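Ticket 634: Grarneck kettle base cuts out after a few seconds
Opened: Friday, January 5, 2024
Product line: Grarneck, sold through Tirnine
Status: Closed

Reported problem
Customer says the kettle switches on, the light stays lit for 4 seconds, then everything goes off. Same result on two outlets. Kettle has been in use since July. Water in the area is hard and it has never been descaled.

Step 1. Rule out the outlet
Customer plugged a lamp into the same outlet and left it on. No flicker. Outlet is fine.

Step 2. Check the lid
On this model a lid that is not fully down will stop the heating. Unplug the base, take the lid off, wipe the rim and the seat, and press it back on until it clicks. Small metal parts get set down on a plain surface while this is done.

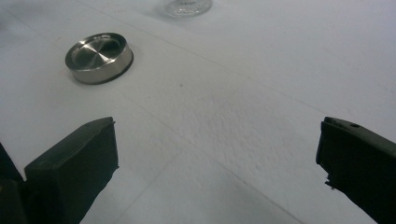

Step 3. Descale
Sent the standard instructions: 300 ml white vinegar, fill to the max line with water, leave overnight, rinse twice. Customer reports a lot of white flakes came out. Cutout still happens, but later than before.

Step 4. Swap the base
Replacement base shipped from the Bivonis warehouse, part 39. Customer ran three full boils on it with no cutout.

Resolution
Faulty contact in the old base. Return label sent, old base goes to Ebihara for inspection. Asked customer to descale once a month.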